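Latside
Posts Workshop Storage Archive Contact

Notes > Rooms > Repainting the display wall

The wall behind the display shelving at Prillard went dark in February. The old off-white showed every scuff, and the ceiling was staying pale grey in any case, so a charcoal below it seemed a reasonable pairing. I had doubts about the amount of light we would lose.

I took readings at desk height before and after, same lamps, same time of day, blinds down. Before: 234 lux. After: 156. The loss is larger than I had expected from one wall, and most of it is at the far end, where the shelving stands out from the surface and shades itself.

Paint was Nunel flat, two coats over a tinted primer. Flat hides the filler patches well. It also marks if you lean a box on it, and wiping leaves a polished spot, so touch-up paint is kept in a jar on the bottom shelf.

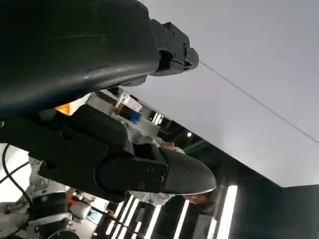 Pale clothing reads clearly enough in here.

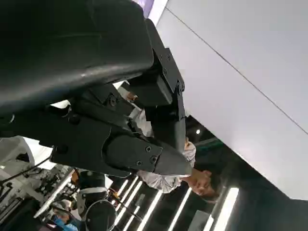 Elikem Wumbei wrote in to say that the ceiling does most of the work in a room like this, and that a fresh coat of plain white up there would have recovered more light than any change of lamp. He may be right. I priced the lamps first, and two extra ones at the far end brought the reading to 179 with the blinds still down.

Remaining jobs: recut the line along the top of the wall, which wanders near the corner, and refit the lower shelf brackets with longer screws (50 mm). The current ones barely reach the stud.

Older posts Newer posts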